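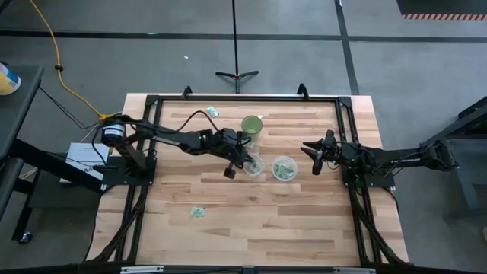

Photo: Fenna De Smet

October, notebook, dye bench

OK, walnut hulls again. I know I said I was done with walnut after the last batch went the color of old dishwater, but Kulholm dropped off another sack and it seemed silly to let them rot in the hallway (they were starting to smell, too). So this is me writing down what I did before I forget it all.

Hulls went into the big enamel pot last night, 700 grams after I'd picked out the worst of the maggoty ones. Covered with rainwater from the barrel. Left the lid on and went home. By morning the water was already properly dark, almost like coffee, and there was a skin on top that I skimmed off and threw on the compost. Brought it up slowly and kept it just under a simmer for 2 hours. Last time I let it boil hard while I was on the phone and I'm still convinced that's what killed the warm side of the brown, though I can't prove it.

Strained through the old pillowcase. Squeezed it out with gloves on, one of which had a hole in the thumb, so I now have one brown thumb and will have it until Thanksgiving at this rate!

Yarn: the Gromus two-ply, undyed, which is a bit greasier than it used to be. I scoured it twice this time. First scour water came out yellow and kind of disgusting, second one nearly clear. I think I skimped on this in the summer and got those pale streaks because of it. Note to self, and to anybody else using the cones on the bottom shelf - scour them even if the label says scoured. The label is optimistic.

No mordant on the first 3 skeins. Walnut doesn't need it and I wanted a plain set to compare. The others had the usual alum soak, same strength as on the recipe card inside the cupboard door, and the last one also got a tiny pinch of iron at the very end. I mean tiny. I've ruined enough wool with iron to be scared of it.

Everything in together at lukewarm, heat up over most of an hour, hold, then off the burner and left in the pot to cool. I did stir it more than I should have. I always do, I get bored and poke at it, and then there's a fuzzy patch where it has started to felt. Not bad this time, only one skein, and it'll disappear in a hat.

Results after rinsing and hanging:

No mordant: a soft medium brown, a little pinkish when you hold it by the window. I love this one. Very even.
Alum: darker and more golden. Also nice, maybe a touch mustardy for what we wanted.
Iron: nearly black-brown, and the hand is a bit harsh, but not crunchy like the August one.

Wei wants enough of one shade for the throw, so somebody has to choose. The order is over 600 grams of finished yarn and the pot won't take that in one go without crowding, meaning two baths, meaning two slightly different browns however careful I am. My thought is to dye them in two lots and alternate skeins every couple of rows. It's a pain to knit but you'd never see the join. 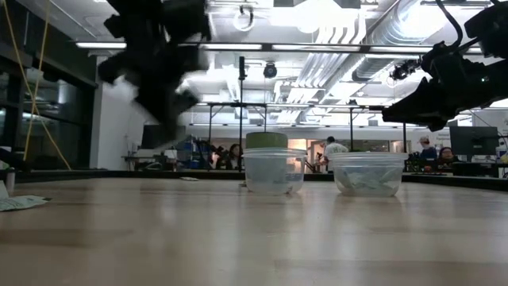 Fenna De Smet: I'd go with the plain one, and please don't alternate skeins on my account, I'd rather have the second lot over-dyed with what's left of the first bath. We did that with the madder and it evened out fine. Also, did you keep any of the liquor? If there's a jar of it going spare I want it for the linen scraps.

Yes, kept some! It's in the fridge in the back with a piece of tape across the lid saying DO NOT DRINK, bottom shelf. There was more but I used it on a bit of cotton rag out of curiosity and got a weak tea color that I doubt will survive one wash.

The over-dye idea might be better than mine. The madder was a lot more forgiving, though, so I'd like to try it on mini skeins before I commit a whole lot to it. Hulls are cheap, wool isn't.

Still to do: tie a snip of each one onto the ring with a tag (a real tag, with writing on it, not a knot I'll have forgotten the meaning of by spring). Put half of each snip in the south window under the card so we get some idea of fading. Wash the pot with soda. Buy gloves. Ask Kulholm if those hulls were picked green or off the ground, the two bags didn't look alike to me, and I'd guess the greener ones are doing most of the work.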